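Hi Veerle,

You asked for something you could read over a cup of tea, so I've kept the charts out of it and just written down how we've got on since March. The money spreadsheet is coming separately from Vibeke. If anything in here needs to go to your board in stiffer language, tell me which bits and I'll put a tie on them.

## The short version

We said we'd teach a two-armed robot to deal with a basket of clean clothes by showing it how, with no one writing the movements out in code. We said we'd try two ways of doing the showing, work out which gave better value for your grant, and then put most of our effort into that one. We've done the first two and we're a good way into the third. The robot folds T-shirts. It doesn't yet fold them the way your mother would, and it's hopeless with socks, but it folds them, and I still get a bit giddy watching it!

We now have 273 usable demonstrations. The plan had us a fair bit lower than that at this point, so on that front I'm happy. We're behind on testing, and I'll get to why.

## Driving the robot from a chair

The first method was remote control. Oluf sat at the Colteck station (the two lever arms you paid for in the first instalment, thank you again) and the robot copied his hands while he watched through a screen. It works. It's also terribly tiring. After 22 minutes of this Oluf's shoulders were up round his ears and his folds were getting worse, and the trouble with bad folds is that the robot learns those too.

The bigger problem was touch. When you pick up a T-shirt you know without thinking whether you've got one layer or two. Sitting at the levers you don't feel any of that, so Oluf would come in, close the fingers, lift, find he'd brought the whole shirt up in a bunch, put it down and start again. We did get better with practice. Skarphéðinn rigged up a small buzz in the lever handles that goes off when the fingers meet something, and that helped with hitting the table too hard, but a buzz can't tell you how many layers you're holding.

On the plus side, everything recorded this way is something the robot's arms can definitely do, as they were the arms that did it. There's no translating afterwards. For the long two-handed moves, where both arms lift a shirt by the shoulders and lay it flat, I'd still pick the station every time, and those recordings are the backbone of what the robot does well today.

## Holding the gripper yourself

The second method is the one I'd have laughed at a year ago. You take the robot's hand off the robot, more or less, put a camera on it and carry it about. You squeeze, it pinches, and the camera records what the hand would see. No arm, no levers, no chair. You can take it anywhere you'd find washing, so we did: bedrooms, mostly, and a landing or two.

I thought it would feel like eating soup with a fork. For the first half hour it does. Then your hand sort of gets used to being two narrow fingers and you stop fighting it. You feel the cloth through the handle as well, far more than I expected, and that sorts out most of the layers problem in one go. Grímur was folding a shirt nearly as fast with it as with bare hands by the end of the first afternoon, and was quite insufferable about it.

We've found some things out the slow way:

- Go slower than you want to. If you whip the hand about, the tracking loses its place and the whole take is lost. Most of what we threw out early on was thrown out for this.
- Keep your other hand out of it. Everybody reaches in to straighten a sleeve. I do it, Oluf does it, and the robot has no spare human hand to call on.
- Start and finish with the fingers open and clear of the cloth, otherwise cutting the recordings up afterwards is misery.
- Don't twist your wrist round in ways the robot's arm can't follow. Grímur has a lovely flick for turning a collar and we've had to ban it.

That last one has cost us more than I'd like. With the levers you can't ask for a move the arm can't make, but with the hand-held tool you can, and you won't know until later when Skarphéðinn runs the recordings through his checker. He's written a version that runs the same evening now, so at least we hear about it while we can still remember what we were doing.

## Which one's better?

Both, annoyingly, for different jobs. I know that's not what you want from a comparison, so let me be a bit braver. If I could only keep one I'd keep the hand-held gripper. You get more takes in a session, people pick it up quickly, and the variety of rooms and light is something we could never have got with the robot bolted down at Baldursdóttir.

The variety matters more than I'd appreciated. Our first trained version had only seen clothes on our own grey table under our own lamps. Moved to a table by the window, it went to pieces. The version trained on the mixed set copes with the window table perfectly well, and with a patterned cloth thrown over it, and with Vibeke walking past.

So since the start of summer the rule has been hand-held for anything one hand can do, levers for the two-handed laying out. I'd like to carry on like that to the end of the grant unless you object.

## Where the garments stand

T-shirts are in decent shape. In our last sit-down test the robot finished 7 folds out of 8, and the one it missed was a very stretchy top that slid off the edge of the table. I'd call five of those tidy enough to put in a drawer. The other two were folded in the sense that they were smaller than when they started.

Tea towels are easy and I won't bore you with them.

Dark knitwear has been the stubborn one, and it's where most of the recent recording has gone. Black on black is hard for the camera. A fold in a black garment hardly shows, so the robot can't tell where the top layer stops and the next one starts, and it pinches wherever it fancies. What a person does, if you watch closely, is go looking for the thick bits: the hem, the cuff, the neck. They stand up a little and they give you something to hold.

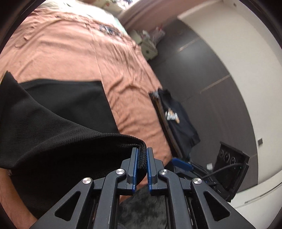 So we've started building that into how we demonstrate. Every take on a dark garment now has a clear approach to a hem or cuff, a pause with the fingers open, then the pinch, then a short lift before anything else happens. It makes for rather dull recordings, and I think it's what the robot needs. With the old takes the first grab went all over the place. With the new ones mixed in, it heads for the edge of the cloth far more often, even when it then makes a mess of the rest.

We've also swapped the finger pads. The old ones were too slick for ribbed fabric, and you'd feel it creep away from you as you lifted. The newer ones hold on much better. They do wear, though, and once they're worn the grip changes enough that I'd worry about mixing recordings from either side of a change. Skarphéðinn now notes the pad set against each session, which should have been happening from the start and wasn't. My fault, that one.

Socks I'd like to quietly move to the end of the list. Pairing them is a looking problem as much as a hands problem, and it would eat the rest of our time.

## What's gone wrong

Testing is behind. We had the right arm out of action for longer than planned while we waited for a joint from Sirora, and although we could carry on recording with the hand-held tool (another point in its favour) we couldn't try anything out on the real robot. So we've a pile of demonstrations and fewer proper tests than I promised you. The joint is in, the arm is moving nicely, and most of September is set aside for nothing but testing.

We also lost a batch of recordings when a storage drive filled up and the Drindex software carried on cheerfully as though it was saving. There's a warning on it now. Oluf had done most of that batch himself and took it better than I would have.

And a small one: getting people in to demonstrate has been harder than I thought. The work is repetitive, and folding the same jumper over and over isn't everyone's idea of a good time. We've moved to shorter sessions with a proper break and a change of garment halfway through, and the takes are better for it. People get careless when they're bored, and I'd include myself there.

## What's next

Testing first, as I said. I want the same garments on the same tables with both versions of the training, one with the lever recordings only and one with the mix, so that when I tell you the hand-held tool is worth it I've got more than my own enthusiasm behind me.

After that, more dark knitwear, and some long sleeves. Long sleeves frighten me a bit. They need both hands and they end up in odd heaps, and we'll probably need two hand-held grippers going at once, one in each hand. Skarphéðinn has the second one half built. We tried it with the first gripper and a pair of kitchen tongs standing in for the other, just to see how it felt, and it was more comfortable than I feared.

## Two things I need from you

First, could we move what's left in the travel line over to spare parts? We hardly touched it, and I'd much rather have a second set of joints on the shelf than wait for the post again. Vibeke has marked the row in the spreadsheet.

Second, are you all right with dropping socks from the written goals and putting long sleeves in their place? I think it's the more useful thing for anyone who'd actually want this robot in their home, and I'd sooner ask now than explain at the end.

Do come and see it if you're passing. Bring a jumper, preferably not a favourite.

All the best from all of us, and Grímur says hello.

30 August 2022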